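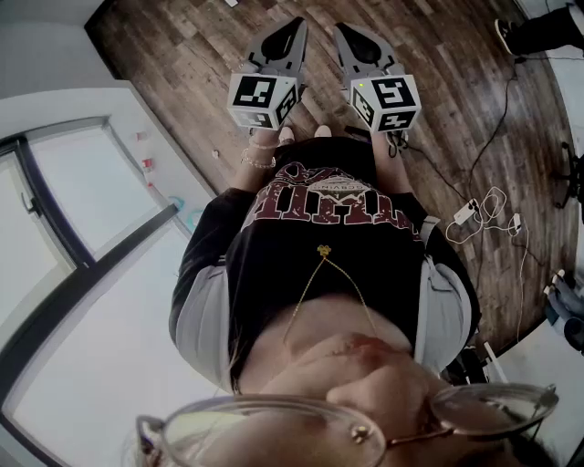 *Both grippers up, cubes on, between takes.*

**Handheld grippers vs. teleop for two-handed tasks: am I wasting my April?**

**bistard_bench** wrote:

We have one robot, a two-armed Zornadik, and one task, folding a dish towel and putting it on a stack. I have been teaching it two ways. Way one is remote control: I sit at the leader arms, the robot copies me, everything is logged at the joints. Way two is what you see in the photo. You hold a gripper in each hand, with a marker cube on the back of each so the head camera knows where they are, and you do the task yourself like a person who has folded a towel before.

Way two is so much faster that I feel I'm cheating. On Friday I got 20 good folds on the leader arms before my shoulders filed a complaint. The handhelds gave me four times that before lunch, and I had time to be picky about which ones I kept.

The trouble is what comes out the other end. The policy trained on teleop is slow and dull and mostly folds the towel. The policy trained on handheld demos moves beautifully and then closes its fingers on air, a thumb's width to the left of the corner, with total confidence. Same towel, same table, same lights.

Before I throw another two weeks at it: is this a calibration thing, a me thing, or a reason to go back to the leader arms and buy a better chair?

---

**Idalina Bastos** wrote:

A constant offset in one direction is calibration until proven otherwise. How did you measure the transform from cube to fingertip? If the answer contains the word "ruler", there's your thumb's width.

Put a dot of tape on the table, touch it with the closed fingertips, and roll your wrist all the way around while keeping contact. The tip position you compute should stay put. If it draws a little circle, the radius of the circle is your error. Do each hand separately, they are never the same.

---

**bistard_bench** wrote:

It was a printed drawing and a caliper. So a fancy ruler. Will do the dot.

---

**wrenchwise** wrote:

I'll be the grump. Handheld demos look cheap because you pay later. Your wrist isn't the robot's wrist. A person will happily tuck an elbow in and come at the towel from an angle the Zornadik can't reach without folding itself in half, and you won't know until the planner starts throwing things out. With teleop, every demo you record is by definition something the robot can do. The robot just did it.

We did 2,340 handheld demos for a bin-sorting job at the Bragança site. Lovely data. Then we replayed the trajectories on the arm and had to bin a third of them (sorted very efficiently, at least).

---

**flatpack_ada** wrote:

> With teleop, every demo you record is by definition something the robot can do.

It's also something the *operator* can do while looking through a camera, with no feel in the fingers, at a third of normal speed. I've watched people spend a full minute deciding whether they'd touched a sock. That hesitation goes in the data and the policy learns it. We had one that paused over every item like it was reading a menu.

For cloth I'd take handhelds every time. You feel the layer slip between the pads and you correct without thinking about it. A person on leader arms finds out when the corner falls.

---

**wrenchwise** wrote:

You feel it. The robot doesn't. You're recording corrections to a signal that isn't in the log, so from the policy's point of view your hand twitched for no reason.

---

**flatpack_ada** wrote:

The cloth moves in the camera when it slips. It's in the log. It's just in the part of the log you have to look at.

---

**Idalina Bastos** wrote:

You're both describing things I've had go wrong in the same week. Could we fix the offset first.

---

**kettle_logic** wrote:

Side question from someone about to start on this: do you see dropouts on the cubes? Mine vanish whenever I turn a hand palm up. The tracker goes quiet for a few frames and then reports my left hand somewhere near the ceiling.

---

**bistard_bench** wrote:

Yes, mostly when one hand crosses in front of the other. The hands are on a short leash of habits now. I keep the backs of both grippers toward my face and try not to cross. It makes me fold like a butler.

I also flag any episode with a gap longer than 5 frames and look at it before it goes in. Short gaps I interpolate. The ceiling ones I delete and don't talk about.

---

**kettle_logic** wrote:

Any particular head angle? I keep finding that I recorded an hour of my own shirt.

---

**bistard_bench** wrote:

Chin down further than feels dignified. Record ten seconds, check the hands stay in view through the whole motion, then start for real. The shirt will be in there regardless. Ours are very well documented.

---

**Idalina Bastos** wrote:

And have more than one person do it. If all the folds come from one pair of hands you get one person's height and one person's opinions about towels.

---

**wrenchwise** wrote:

Agreed on that. Also agree on a rule for which edge goes first, and write it down. Two demonstrators with two philosophies is how you get a robot that starts both folds and finishes neither.

---

**bistard_bench** wrote:

Dot test done. Right hand: tiny circle, fine. Left hand: a circle I could park a bicycle in. The cube mount had been glued back on after a fall, and it went back on tilted. I reprinted the Wunden bracket, the one with the locating pins, and redid the transform for the left.

I can't rescue the old left-hand tracks completely, as I don't know which day it fell. Everything from this week I've corrected and kept. Older stuff is in a folder named "maybe".

Retrained overnight on the corrected set. First 9 tries on the robot: six folds, two that I'd call a fold if my mother weren't visiting, and one where it picked up the towel and held it out to me.

---

**flatpack_ada** wrote:

Six clean ones with no teleop data at all?

---

**bistard_bench** wrote:

None at all. The two bad ones were both reach problems though, the far corner, arm nearly straight. So wrenchwise gets a point.

---

**wrenchwise** wrote:

I'll take it. Replay the whole set in sim with the joint limits on before the next training run and drop whatever fails. Then do a small batch on the leader arms for the far corner only. You can mix them, just make sure the timestamps are handled the same way, and don't let the slow teleop episodes outnumber the rest.

---

**flatpack_ada** wrote:

Or move the towel closer.

---

**wrenchwise** wrote:

The customer is not going to move the towel closer.

---

**bistard_bench** wrote:

There is no customer. It's my towel. But I'll run the replay check tonight and post the reject rate, and kettle_logic, I'll put the bracket file in the shared folder. Print it with the pins facing up or they come out as soup.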